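"접시는 무늬보다 굽을 먼저 봅니다"
그릇 대여점 타벤의 아르벤 셰후, 레일라 밀로셰비치 인터뷰

그릇 대여점 타벤은 간판이 작다. 문을 열면 바로 선반이고, 선반 사이로 사람 하나가 지나갈 만한 통로가 나 있다. 손님은 대부분 식당을 새로 여는 사람이나 작은 행사를 준비하는 사람들이다. 오후 두 시쯤 찾아갔을 때 아르벤 셰후는 돌아온 접시를 크기별로 나누고 있었고, 레일라 밀로셰비치는 장부에 반납 내역을 적고 있었다.

두 사람이 가게를 연 지는 4년이 됐다. 셰후는 그전에 호텔 주방에서 설거지와 기물 관리를 맡았다. "요리를 한 적은 없습니다. 접시만 만졌어요. 하루에 같은 접시를 몇 번씩 닦다 보면 어느 것이 오래가고 어느 것이 금방 상하는지 알게 됩니다." 밀로셰비치는 주방용품 도매상에서 주문을 받다가 셰후를 알게 됐다고 했다. 호텔에서 자꾸 같은 접시를 반품하는 사람이 있어 전화를 걸었는데, 그게 셰후였다.

지금 가게가 가지고 있는 그릇은 모두 1,661점이다. 밀로셰비치가 5월에 직접 센 숫자다. "장부하고 선반이 안 맞아서 처음부터 다시 셌습니다. 찻잔 받침이 제일 많이 틀렸어요. 겹쳐 놓으면 두 장이 한 장처럼 보입니다."

그중 절반 넘게가 흰 접시다. 색이 있는 접시를 찾는 손님도 있지만 다시 빌려 가는 것은 대개 흰색이라고 한다. 셰후는 흰색이라고 다 같은 흰색이 아니라고 했다. "누런 쪽이 있고 푸른 쪽이 있습니다. 한 상에 섞어 놓으면 누런 쪽이 헌 그릇처럼 보여요. 그래서 선반을 따로 씁니다. 손님이 서른 장을 달라고 하면 한 선반에서만 꺼냅니다." 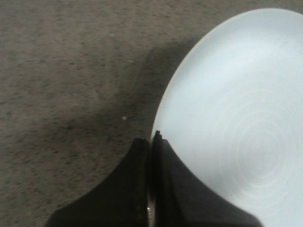

푸른 기가 도는 흰 접시. 안쪽에 희미한 동심원 자국이 보인다.

접시를 고를 때 무엇부터 보느냐고 묻자 셰후는 접시를 뒤집었다. 굽이 먼저라고 했다. 굽이 거칠면 겹쳐 쌓을 때 아래 접시의 표면을 긁는다. 그다음은 테두리다. "손가락으로 한 바퀴 돌려 봅니다. 눈으로는 안 보이는 흠이 손끝에는 걸려요. 걸리면 그 접시는 내보내지 않습니다." 안쪽 면은 빛에 비스듬히 기울여 본다. 정면에서는 아무것도 없어 보이던 접시도 기울이면 칼자국이나 둥근 선이 나타난다.

둥근 선이 있는 접시는 불량이냐고 물었다. 밀로셰비치가 대신 답했다. "만들 때 생긴 선이면 괜찮습니다. 그런 선은 가운데를 중심으로 돌아요. 칼자국은 방향이 제멋대로입니다. 손님 중에 둥근 선을 긁힌 자국으로 알고 바꿔 달라는 분이 있어서, 빌려주기 전에 한 장을 꺼내서 같이 봅니다."

대여료는 접시 크기와 상관없이 장수로 받는다. 빌린 지 72시간 안에 돌려주면 되고, 씻어서 가져올 필요는 없다. 음식물만 털어 내면 된다. 처음에는 씻어 오는 조건으로 조금 싸게 받았는데, 거친 수세미로 문질러 온 접시가 많아 그만뒀다. 밀로셰비치는 그때 버린 접시 값이 반년 치 세제 값보다 많았다고 했다.

깨진 접시는 한 장 값을 그대로 받는다. 셰후는 깨진 것보다 이가 빠진 것이 더 골치라고 말했다. 깨진 접시는 손님이 먼저 말하는데, 이가 조금 나간 접시는 쌓아 둔 더미 가운데 끼어 돌아온다. 그래서 반납을 받으면 더미를 그대로 올려 두지 않고 한 장씩 내려놓으며 확인한다. 바쁜 날에는 이 일만으로 저녁이 다 간다.

음식을 담았을 때 어떤지는 직접 올려 봐야 안다고 두 사람은 입을 모았다. 특히 옥수수나 호박처럼 색이 진한 것은 접시에 따라 인상이 많이 달라진다. 넓은 접시에서는 음식이 작아 보이고, 벽이 둥글게 올라온 접시에서는 국물이 조금 있어도 흐르지 않는다. 상담하러 온 손님에게는 메뉴를 먼저 묻고, 비슷한 색의 재료를 가져와 달라고 할 때도 있다.
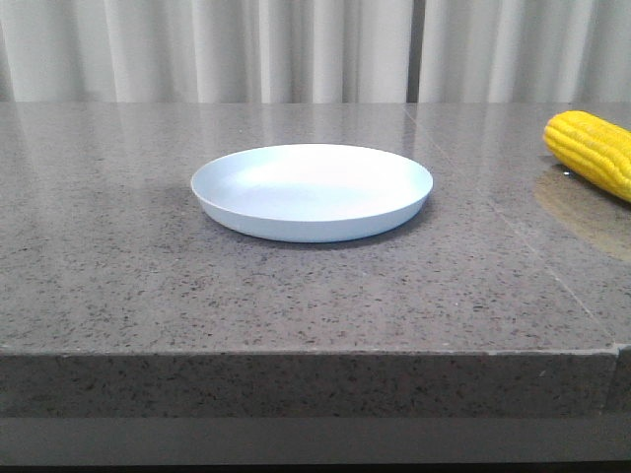

요즘 손님들이 많이 찾는 것은 테두리가 넓은 접시보다 얕고 옆면이 선 접시라고 한다. 밀로셰비치는 상이 작아진 것을 이유로 들었다. "테두리가 넓으면 네 사람 상에 접시가 몇 개 못 올라갑니다. 집에서 모임을 하는 분들은 거의 다 이쪽을 고르세요. 식당은 아직 넓은 걸 좋아하고요."

조리대 바닥 이야기도 나왔다. 셰후는 돌 상판 위에 접시를 놓을 때 밀지 말라고 했다. 들어서 옮기면 될 것을 밀어서 옮기다가 굽이 닳고, 상판에도 회색 줄이 남는다. 젖은 접시를 바로 포개는 것도 말렸다. 접시끼리 달라붙어 떼어 내다가 떨어뜨리는 사람이 많다는 것이다. "마른 행주를 한 장 깔면 됩니다. 비싼 매트까지는 필요 없어요."

집에서 쓸 접시를 새로 산다면 몇 장이 적당한지 물었다. 셰후는 식구 수에 2를 더하라고 했다. 밀로셰비치는 같은 것을 두 배로 사 두는 편이 낫다고 했다. 몇 년 뒤에 한 장이 깨지면 같은 접시를 구하지 못하는 경우가 많고, 같은 이름으로 나와도 색이 조금 다르다는 이유였다. 이 문제로는 둘이 아직 합의를 보지 못했다. 가게에서는 밀로셰비치의 방식대로 산다.

올해 안에 유리그릇을 들일 계획이 있느냐는 질문에는 셰후가 고개를 저었다. 유리는 물 얼룩을 닦는 데 손이 두 번 가고, 보관할 상자도 따로 있어야 한다. 대신 작은 종지를 더 사기로 했다. 소스를 따로 내는 식당이 늘어서 종지가 자주 모자란다. 인터뷰가 끝날 무렵 손님이 접시를 돌려주러 왔고, 셰후는 맨 위 장부터 뒤집어 보기 시작했다.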